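Comparing Two Finger Pads for Shelf Sorting
Project report by Zawadi Mfaume, Vultstead robotics course

My project in September tested two sets of gripper fingers, the flat Sikska pads and the softer Carvalho pads, on rolled plastic bags. I loved this one - slippery wrap is a great challenge! 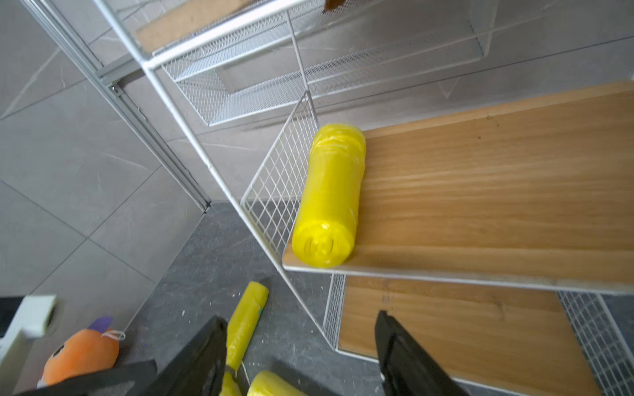 Wrist camera: one yellow roll on the shelf, more on the floor.

I ran 131 picks with the Drenduvora controller, 47 of them on the top tier. The Carvalho pads dropped only 4 rolls.
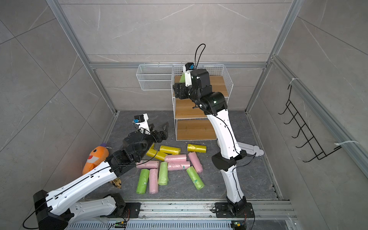 Why use two arms?
Each arm reaches a different part of the floor, and I could switch sides without moving the shelf.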